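Can a machine do your chores yet? Tips from the kitchen and the shed

I get asked this more than anything else on the tips page, usually by someone with a basket of odd socks in front of them. Will a robot be doing all this soon, and should I bother learning to do it properly myself? My answer for May is yes to the second bit and "sort of, some of it" to the first. I've been reading, going to demonstrations and pestering people for months, so let me give you what I've got, job by job, with a few tips you can use in your own house tonight.

Floors first. Flat floors are pretty much sorted. If yours are mostly hard and you can keep cables off them, a robot hoover earns its keep. Lift the dining chairs on to the table before you set it going, and tie up long curtain hems with a clothes peg. It won't do stairs, and it won't do the corner behind the loo — you still need an old toothbrush and some bicarb for that.

Windows are a maybe. I borrowed one of the clingy sort in August and it did a nice job of the middle and left me the edges, and the edges are the bit I hate! I've gone back to a squeegee. Wipe the blade with a dry cloth after every single stroke and you'll get far fewer drips.

Now for the small stuff, and I find this part fascinating. Picking things up, putting them in their places, shutting a lid. Benedetta D'Amico at the Gistholm workshop (she's been setting up small automated benches since before I could use a drill) told me that the hard bit is hardly ever strength. It's knowing where the edge of a thing is. White plastic on a dark cloth is kind to a camera. White plastic on a white worktop is miserable, and a clear plastic box is worse still. So if you ever have a go with one of these arms yourself, put a dark, dull cloth down first. I've pinched that tip for my own eyes, by the way. I sort screws on a black tea towel now and I lose far fewer of them.
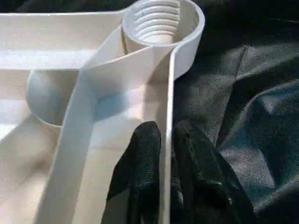 Thin walls are the other thing she went on about. Two fingers closing on a narrow edge need to come down on either side of it, and being out by a few millimetres means you're on top of the wall instead, pushing. You and I feel that and shuffle over without thinking. A machine has to be told, or has to learn it by doing it again and again. Her bench did 1000 tries at one simple lift and managed 789 of them, and she was pleased with that! I'd be less pleased if it were my best teacups.

Soft fingertips help a lot. Same goes for people, so if you struggle with slippery trays or jar lids, a pair of thin rubbery gloves will do more for you than a gadget.

Laundry. Oh dear. I watched a folding machine by a firm called Simanjuntak do one towel in 68 seconds, and it was a beautiful towel at the end of it, but I've got a family and a pile up to my elbow. The price on the stand was 3770 pounds. For now, fold straight from the line while everything's still flat and you'll save yourself half the ironing.

Washing up is done, as far as I'm concerned, by the dishwasher, and people forget that's a machine too. Loading it is the part that's left. Forks up, knives down, and nothing nested.

Shed and shop floor next. Repeat jobs with parts that always sit in the same spot are where the machines are good already, and you can copy the idea by hand. Give every bit its own compartment, always the same one, and put the tray in the same place on the bench each time. Mark the corners with masking tape if you share the space. My cousin in Urach does this with her bike bits and can find a washer with her eyes shut.

A couple of readers have asked about the Milosetti kitchen arm. I haven't tried it, so I can't say, but if you've got one at home do write in and tell me how it gets on with a wet saucepan.

Next time I'll be back to descaling kettles, with the lemon method and the vinegar one side by side.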